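Teaching a robot by demonstration

Teaching by demonstration means showing a robot a job with your own hands and letting it work out the motion from the recording. I've been keeping up this entry on the Tranunska wiki since May, so forgive me if it rambles a bit (I like this stuff!).
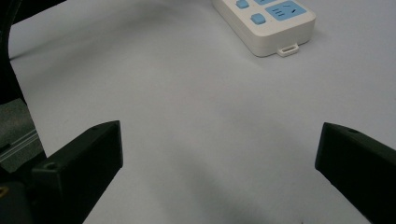

There are three common ways to do it, and people mix up the names all the time. In kinesthetic teaching you grab the arm itself and push it through the job. In teleoperation you stay a little way off and drive the arm with a joystick, a headset or a smaller copy of the arm. The third way skips the arm completely – you carry a hand-held gripper with a camera on it, do the job yourself, and the robot gets the recordings later.

I started on kinesthetic teaching with an old Ristum arm, and my shoulders still remember it. Heavy joints make for jerky recordings, and your own body keeps getting in the camera's way. Teleoperation is easier on the back, but you lose the feel of things. Pushing a plug into a socket through a joystick is miserable, and I'd say it took me 30 tries to get one I wanted to keep.

Hand-held grippers are my favorite by a mile. You can feel the contact through the handle, and you can work on any old table. The catch is that your wrist bends in ways the robot's can't, so some recordings have to be thrown out. The Starorwood collection started with 3,617 recordings and lost about 300 of them to that check.

How many do you need? It depends on the job. Mai, the training program most of us here use, will give you something usable for a simple pick-up from 200 recordings. Plugs, cords and anything that flops want more. Change the starting spot between takes, change the lighting too, and keep your speed steady – mine creeps up when I get bored.

See also: Teleoperation, Imitation learning, Gripper calibration

Last edited August 13, 2022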